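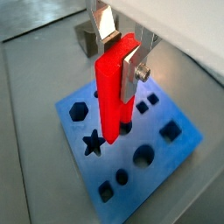 Fig. 4. Long red block held upright above the board, lower end near the star-shaped hole.

4 Setting up and using the sorter board

This section covers placing the Tidell sorter board, checking the blocks, posting them, and clearing the board after use. Unpacking is described in section 3. Cleaning and storage are described in section 5.

4.1 Terms used in this section

Board: the flat blue part with the shaped holes.
Block: any loose piece supplied for posting through the board.
Long block: the red bar with a square cross-section shown in Fig. 4.
Near edge: the edge of the board closest to the user.
Far edge: the edge opposite the near edge.
Posting: lowering a block end first into a hole.
Blank: a hole for which the current set has no block. See 4.7.

4.2 Before you start

1. Choose a flat, level work surface. A table or bench top is suitable. A cushion, bed or deep carpet is not.
2. Wipe the surface and let it dry.
3. Remove all packing film from the board. Look along the rims of the holes, where small strips may remain.
4. Check every block against the packing list. The article number for the complete set is 2,403. The part number for the board alone is 641.
5. Run a fingertip around the inside of each hole. The edge should be smooth all the way round.
6. Put aside any block that is cracked, chipped or sharp at a corner.

CAUTION: Do not use the board if a hole has a split rim. Contact Asterel for a replacement and quote the part number.

CAUTION: Packing film must be kept away from young children and thrown away once the set has been checked.

Note: A fine line may be found running along the edge of a block where two faces meet. It does not affect the fit. It may be ignored unless it can be felt as a ridge with a fingernail.

4.3 Placing the board

1. Lay the board flat with the rounded side of the hole rims facing up.
2. Leave a clear space of 100 mm on every side of the board.
3. Press down on each corner in turn. If the board rocks, move it to another part of the surface or check for crumbs and grit underneath.
4. Turn the board until the hole you want to use first is within easy reach. The board need not be square to the edge of the table, and many users find it easier to work with a corner pointing towards them.
5. On a polished surface, fit the non-slip pads from accessory bag B. Peel off the backing, press one pad under each corner and wait for the adhesive to set before use.

Note: The non-slip pads can be fitted once only. Replacement pads are sold in packs and are the same for all Tidell boards made from August onwards.

Do not place the board so that it hangs over the edge of the work surface. Do not stand anything on it.

4.4 Laying out the blocks

Blocks should be laid to one side of the board, on the side of the hand that will pick them up. Lay the long block on one of its long faces. If it is stood on end it falls over easily and may mark the table.

For a first session, put out no more than three blocks. Return the others to the tray. More can be added once the user is matching these without help.

For users with low vision, a plain grey or white surface gives the clearest contrast with the board. Avoid patterned cloths. Place a lamp to the side so that the user's hand does not throw a shadow over the holes.

4.5 Posting a block

1. Pick up the block near its upper end, with a grip on two opposite faces. Leave the lower end free.
2. Bring the block over the board and stop with the lower end just clear of the surface.
3. Look at the lower end and at the hole. Compare the number of corners, then the overall size.
4. Turn the block about its own length until its corners line up with the corners of the hole.
5. Bring the block upright. A block that leans will catch on the rim, usually at the lowest corner.
6. Lower the block until it enters the hole.
7. Let go. The block should go down under its own weight or with light pressure from one finger.

CAUTION: Do not hammer, twist hard or lean on a block that will not go in. Forced blocks can wedge, and the rim may be damaged when they are pulled out.

CAUTION: Keep the fingers of the other hand away from the hole while a block is being lowered.

Note: Step 2 is the one most often left out. Users who bring the block straight down tend to drag its end across the board looking for the hole, which scuffs both parts over time.

4.6 The long block

The long block needs more care than the short ones. It is held a good distance above its lower end, and a small lean at the top becomes a noticeable shift at the bottom.

1. Hold the long block high enough that the hand does not touch the board when the block goes in.
2. Check it from the front and then from one side. Correct the lean in one direction before starting on the other.
3. If the lower end is to the left of the hole, move the whole hand to the right and keep the block upright. Tilting the block to reach the hole will not work.
4. Lower it slowly for the first part of the travel. Once the end is inside the rim, the hole will guide the rest.

The long block has a square end and belongs in the square hole. It must not be tried in the star-shaped hole. The points of the star are the narrowest parts of any rim on the board and are the first to be damaged by a block that does not belong there.

If the long block is over the star and needs to go elsewhere, raise it clear of the surface before moving it sideways.

4.7 Blanks

Boards are common to several Tidell sets. Depending on the set, one or more holes may have no matching block. These are blanks. They are marked with a dash on the packing list.

Blocks for blanks can be ordered separately. Blocks from Grumlow and Isaksson sorter sets are made to other sizes and should not be used, even where the outline looks the same.

4.8 Clearing the board

1. Lift the board by two opposite edges. Keep it level.
2. Move it to one side and set it down flat.
3. Collect the blocks. Count them back into the tray against the packing list.
4. If a block has stayed in its hole, hold the board on edge and push the block back out from the underside with a thumb. Do not use a tool.
5. Check the floor for dropped blocks.

4.9 If something goes wrong

Block will not enter the correct hole
Turn it by one face and try again. If it still will not enter, wipe the block and the inside of the hole with a dry cloth. Dried food and modelling clay are the usual causes.

Block enters but stops part way
Raise it, bring it upright and lower it again. If it stops at the same point each time, look for grit or packing film in the hole.

Block is wedged
Lift the board and push from the underside as in 4.8, step 4. Do not pull on the upper end with pliers.

Board slides during use
Wipe the pads with a damp cloth and dry them. Replace any pad that has lifted at the edge.

Board rocks on a surface known to be flat
The board may have warped through heat. Lay it on a flat surface at room temperature overnight with nothing on top. If it is still not flat, replace it.

Block fits a hole it should not fit
Check that the block belongs to this set. If it does, stop using the board and report the fault, giving the part number and the shape of the hole.

4.10 Routine check

Inspect the rims of all holes after every 2,000 postings in nurseries, clinics and other places where the board is shared. In the home, an inspection at each change of season is enough. Record the result on the card at the back of this guide.

Look for:
whitening or fine cracks at the inner corners
rims that have become sharp
blocks with rounded corners that now turn freely in their own hole
pads that are loose or missing

A board with any crack at an inner corner must be taken out of use. Worn blocks may be replaced singly.

Section 4 revised September 2025. Technical text: Tyra Eklund, Asterel.

Continue to section 5, Cleaning and storage.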